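The Long Wait for Custard

Fruit flavors are ready when you are. Mix a strawberry e-liquid, shake it, and by dinner it tastes like strawberry. Custard wants to sit in a dark cupboard and think about its life, and the hobby calls this steeping, a word borrowed from tea by people who could never wait that long for tea.

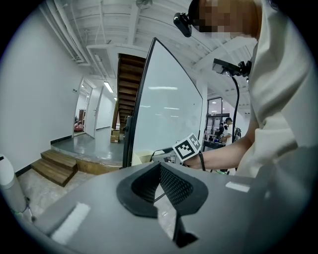 My first bottle was Wastier vanilla custard, mixed in August at the kitchen counter. The recipe said two weeks. I lasted until the next evening, and was rewarded with something like a warm shower curtain.

There are shortcuts, of course. Warm water baths. Leaving the cap off overnight, which mostly lets the nice top notes out and the dust in. The forum run by the Estton mixing club has a thread on the subject that's 50 pages long and agrees on nothing past page 2. 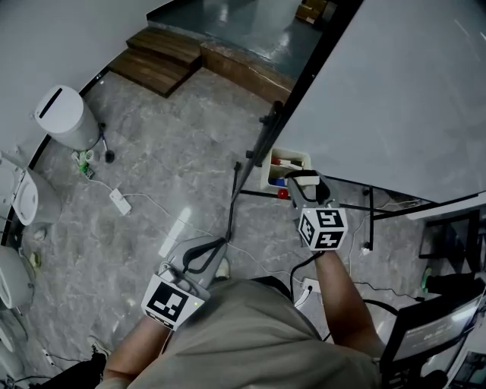
Steeping is just your taste buds forgetting how bad it was, according to one reply in that thread, and the poster would rather buy a finished bottle from Clarby and get on with the day. I've read worse science in there.

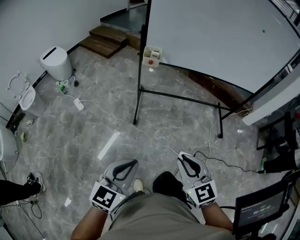

What the cupboard did

I split the next batch into 5 bottles and opened one every few days. The early ones were perfume. By the third the vanilla had turned up, with the cream somewhere behind it looking for parking. The last was very good and also very small.
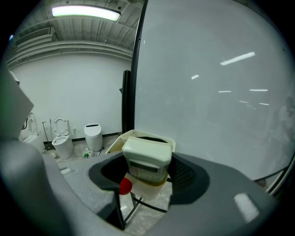

White container with a dark label strip, and a cream-colored tray beneath.

I've since started a tobacco blend from Dimaculangan. The label suggests 7 weeks. I shook it this morning, and I may have sniffed it.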